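Budgeting for a two-arm bench: a few tips from our workshop
By Mervin Paquette, April 2025

If you're saving up for a pair of small robot arms, start with the dull bits! We set aside 513 pounds for extras at Rurndale and spent it quicker than I'd like to admit - clips, brackets, spare leads, the lot.

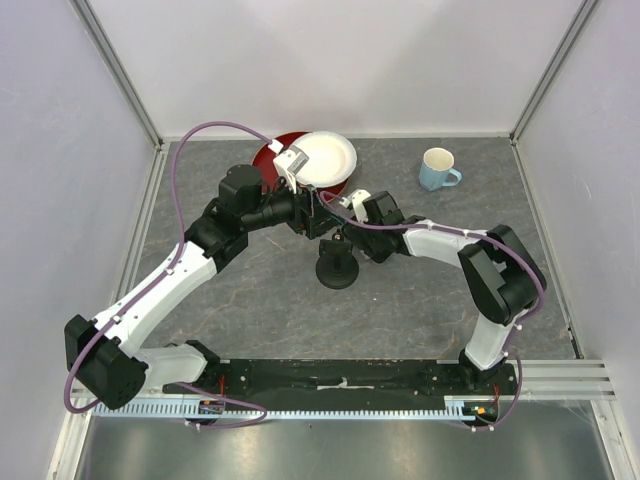
Spares deserve their own line in the plan. I put 74 pounds by for cables alone, and I'd do it again tomorrow. Every lead has to follow its arm round each bend, so buy long and get a bag of little clips too, like the white ones holding the purple cable along the forearm. They make such a difference for pennies!

Next, measure your table before you order anything. Elbows swing out much further than you'd think, and side walls eat up room (allow for the mounting rail as well). 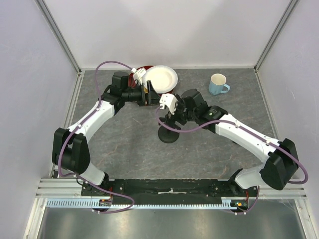
Then there's crockery. Raid the charity shop for practice plates and mugs and keep the good set in the cupboard. I'd also hold back 200 pounds until October, by which time you'll know which parts you really use. Ours went on a second set of gripper fingers and I was thrilled with them.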